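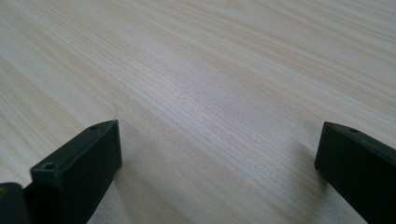

Start-of-run checks for hand-held gripper recording, as used on the Plado course, are set out in this section. They apply to every run, including repeat runs on the same task. A run begins with the jaws open and nothing between them, held over a clear part of the table. Both fingers must show in the view, one on each side, with bare surface in the gap. Where the top faces of the fingers are visible, as they are with these dark blocks, look at the screw holes before recording. A hole packed with dust or tape residue is cleaned out first. Wood grain that runs diagonally across the view is acceptable; the table need not be squared to the tool.

4.1 Opening position
Hold the tool still for the first part of the run. The fingers may be just clear of the table or resting lightly on it. Do not press down, as side load on the fingers shifts the zero reading. If the zero has shifted, stop and repeat the jaw calibration in section 3.

4.2 Jaw force
The limit for course work is 6 newtons at the fingertip. The Geron bench gauge is used for this check and the reading is written on the run sheet. A tool that reads over the limit is taken out of use until it has been reset. Students do not adjust the spring themselves.

4.3 Surface and light
Clear the table of anything that is not part of the task. Tools, cups and run sheets go on the side shelf. Light at table height should be at least 400 lux, measured with the meter laid flat. Soft shadows beside the fingers are allowed. Hard shadows that hide the edge of a finger are not, and the lamp should be moved until they clear.

4.4 Run length and naming
No run is longer than 225 seconds. Longer tasks are split at a point where the jaws are open and empty. Runs are named by bench, task and run number, in that order. Names are not reused, even where the earlier run has been rejected.

4.5 Rejected runs
Reject a run if a finger leaves the view, if a hand comes between the fingers, or if the zero reading differs between start and end. Rejected runs are kept in the Kuvilum folder with the reason given in one line. They are used again in section 6.

Reading for next session: Haugland bench rules, page 68, on the stowing of hand tools. Bring a completed run sheet for the open-jaw exercise.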